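Reltville firm passes 1,031 recorded household cleaning sessions and opens its doors to more homes

RELTVILLE, November – Jekent, the Reltville company teaching machines to help with everyday housework, is delighted to share that its home recording program has now gathered 1,031 sessions of ordinary cleaning, and that it is looking for more households to take part over the coming months.

The program, known as Macedo, began with a simple thought. A machine that is going to be any use around the house has to learn from real houses, with all their odd corners and favourite old cloths, and the best teachers are the people who have been wiping, rinsing and tidying there for years. Each session records one everyday job from start to finish, and those recordings become the examples from which Jekent's learning system works out what to do next.

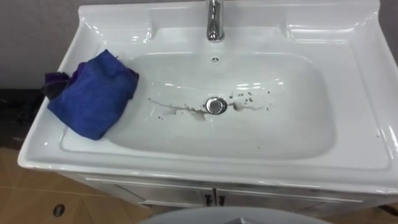
Bathrooms have become a favourite with the Macedo team, and they now make up 300 of the sessions recorded so far. "People tend to think of a sink as an easy one, and I did too when I joined," said Ermelinda Mota, who looks after the program at Jekent. "But look at the basin with the blue cloth over its rim. You've got brownish-grey marks on both sides of the drain stopper, and bright reflections in the glaze further up, and the system has to learn which of those wants wiping and which is only the light. We need lots of examples of that, in lots of different bathrooms, before it gets the hang of it."

Every recording is looked over by a person before it is used, and labelled with the job, the room and the colour of any cloths involved. Sessions where something went a bit sideways are kept as well, as the team has found them very helpful for teaching the system how to recover and carry on.

Jekent would like to reach 2,000 sessions, and has brought in labelling firm Fovon to help with the extra work. Fovon has set aside 8 of its staff for the job.

"We've had such a generous welcome from people in Reltville, and more cups of tea than I could ever repay," said Josphat Gachanja, who arranges the home visits. "Please don't tidy up before we come, that's the one thing I ask!"

Households of every size are welcome, including renters who have their landlord's permission. Visits can be booked through the Jekent office in Reltville, with morning and early evening times available.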